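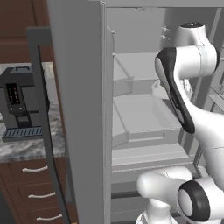
4.2 Evaluation of the Kotamier Kitchen Kit

The Kotamier kit (Ondell, release 3) is sold as a simulated household environment for testing manipulation policies before they are moved to hardware. It ships with a single-arm model, a parallel gripper, a set of furnished kitchens, and a task editor. We licensed the kit in June and ran it without changes to the physics settings. Each trial was scored by the checker supplied with the kit, and a subset of 456 trials was scored again by hand by the second author (Arthur).
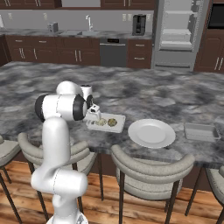
Figure 4. Food transfer task in the Kotamier kit, island layout.

Transfer tasks account for most of the 3,763 trials in our log. The policy under test was the Kyei baseline, trained on demonstrations recorded in the same kit. Start poses were varied within the limits allowed by the task editor. In the layout of Figure 4, the gripper fingers point down just above a raised-edge tray holding two round, flat food items, and the plate lies to the right of the tray near the front edge of the island. The raised edges of the tray limit the approach angles open to the fingers, and the planner must also keep the wrist clear of the counter. The vendor's manual gives no guidance on finger clearance for containers of this type. 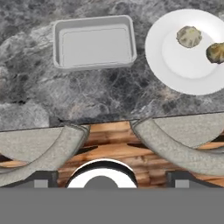

The checker tests only the final position of each item and ignores its orientation. Hand scoring was stricter in this respect, and most disagreements between the two methods involved items near the rim of the target. We therefore report both scores in Table 5. Rendering was run at the default setting, with nearly 100 trials per batch. The Kokora kit, reviewed in Section 4.3, was tested with the same batch size.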